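April
Posted by Eltum support desk, collection queue

Status: open, waiting on one more batch

Reported Friday morning by the Sondwood station. Grasp episodes recorded after the last Flonent update were being rejected at upload. Out of a set of 920 episodes, 14 came back with the error "state/action length mismatch". The rest went through. The operator had already restarted the recorder and the arm controller, and neither changed anything.

First check was disk space on the recording laptop. Plenty free. Second check was the clock. The laptop and the arm controller were 2 seconds apart, which is more than Flonent allows. We turned time sync back on and asked for a short test batch with the usual mix on the table: cubes, markers, bowls and the knobby wood pieces. Same operator, same start pose, gripper open and pointing down before each episode.

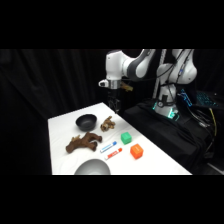 The test batch uploaded, but two episodes failed with the same error, so the clock was only part of it. We pulled the raw logs for both. In each one the operator pressed stop while the gripper was still closing. The recorder saved the last joint state but dropped the last action, leaving the action list one row short.

It doesn't depend on the object. One of the failures was a cube and the other was the larger piece of wood. The station had suspected the wood because it takes longer to grasp, and people tend to hit stop early on it. That may make the error more common there.

Workaround for now: wait until the gripper has finished moving, then press stop. Do not trim episodes by hand. The Ouazzani conversion script reads the original row counts and will reject a trimmed file too.

For the 14 rejected episodes, please leave them in the failed folder and don't record replacements yet. We have a repair script that drops the unmatched state row. It worked on the two test failures, and the repaired files loaded in training without a warning.

Bug passed to the recorder team with both raw logs attached. Sondwood to send one more batch recorded with the workaround. Ticket stays open until that batch uploads clean.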